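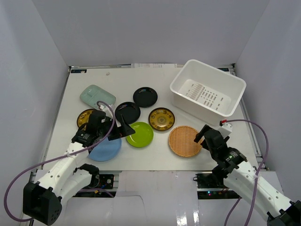 Dish night on the two-arm table, with the basket parked in the back right.

I've had a lot of emails asking how I got from two bare arms to a table that can do little kitchen chores, so I finally sat down to write the thing up. It's long. Skip to the cable part if you've already built your arms, that's where most people get stuck (me included, for most of February).

My table lives in the shared workshop in Clindham, in the corner by the bench grinder, and I named the project Gutow after the street I grew up on. You don't need a shared shop for any of this, a spare room is fine, but you do want a table you won't need back for dinner.

What you'll need

Two small arms, left and right, printed or bought as kits
A gripper for each one
A controller board for each arm
A sturdy table with a light top
Three panels for walls, in a plain matte color
Metal rail for the sides
Long cables, longer than you think!
Plates, a plastic basket or tub, and whatever containers you have around the house

Step 1: Build the box first

I did this last on my first try and had to take everything apart again. Put up the back wall, then the left and right ones, and leave the front open so you can get your hands in. Plain walls make life so much easier for your software. My old setup had pegboard behind it, and the vision code kept finding "plates" in the holes.

The rails go down the left and right sides. Snug the bolts by hand, square everything up, and only then tighten. If you tighten as you go you'll end up with a box shaped like a kite, and yes, I have owned that box.

Step 2: Mount the arms

Both arms go on the near side, one in each corner, reaching in toward the middle. I tried putting them across from each other and they spent the whole evening bumping knuckles. With the bases in the near corners they can share the center of the table, and each one still has a back corner it can call its own.

Clamp the bases before you bolt them. Move each arm by hand (power off, please!) out to the farthest spot you care about, then all the way back in. If it can't reach the back corner comfortably, shift the base now. My friend Estíbaliz Gallardo came by while I was doing this and talked me into moving the right one 2 inches, which annoyed me because I'd already drilled. She was right, though, and I filled the old holes with putty.

Step 3: Boards and cables

Keep the boards down near the bases, low and toward the front, where you can see the lights and pull a plug in a hurry. Run one cable up each arm to its gripper and leave real slack at every joint. I mean big, ugly loops. A cable that looks tidy with the arm folded up will be tight as a guitar string once it stretches out, and the connector up by the gripper is what gives first.

Here's how I check it. Hold the arm straight out, then roll the wrist both ways as far as it goes. If the cable lifts off the links and hangs in a lazy curve, you're good. If it pulls at any point, add slack and do the whole thing over. I used purple cable so it stands out against the white parts, and I've stopped snagging it with my sleeve.

Step 4: Home the arms and set your limits

Power up one arm at a time. Send it to the home pose at the slowest speed your software allows, with one hand on the power switch. Once both arms home cleanly, set the floor limit a hair above the tabletop so a gripper can't try to dig its way through. Then set the side limits so neither one can hit a wall.

I run a little program called Satora for this, which Benito Toledo wrote and lets a few of us in the shop use. Anything that lets you record a pose and play it back will do the job. Save your poses with names you'll understand next month! I had a file full of "pose_new" and "pose_new_new" and I'm not going back to that.

Step 5: Start with plates

Flat things are harder than they look. A plate lying on a table gives a gripper almost nothing to hold, so you have to come in low at the rim with one finger under and one over. Start with a single plate in the middle and work until you can lift it 15 times in a row. After that, spread a bunch of different ones around. Shiny black plates are a pain because they reflect whatever's above them. The woven one is my favorite, that texture gives the fingers something to bite on.

Step 6: Reaching into a tub

Once plates are going okay, try something with sides. The trick is the approach: go up, go over, come down, and never slide in from the side. I record a pose well above the rim and make the arm visit it on the way in and on the way out, every time, even when it feels slow. Close the fingers slowly too. A round container wants to roll away from the first finger that touches it, so line the gripper up across the container before you squeeze.
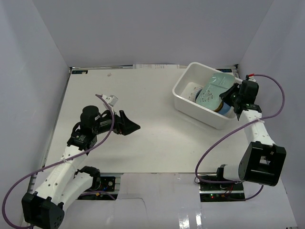
Can I do this with only one arm?
Sure, and it's a nice way to begin. You'll miss the second one when you need something held still while you work on it, so leave room to add it later.

Step 7: Tuning the grip

My default squeeze was way too strong and I cracked a saucer with it on day one. Set it to the weakest value that moves the fingers, pick something up, and raise it until the thing stops slipping when you wiggle the arm. Write the number down next to the item. I ended up at 19 for most of the plastic stuff, but that's in my software's own units, so don't copy it, find yours.

If the gripper chatters when it's closed, that's usually the servo fighting itself. Back off the squeeze a notch. If it still chatters, check the screws on the finger mounts. Mine work loose every couple of weeks and I've started using a dab of threadlocker.

Next up is a page on getting both arms to pass a plate between them. Benito's version of it, which he calls Aranda, mostly works. Mine doesn't yet, so give me a few weekends.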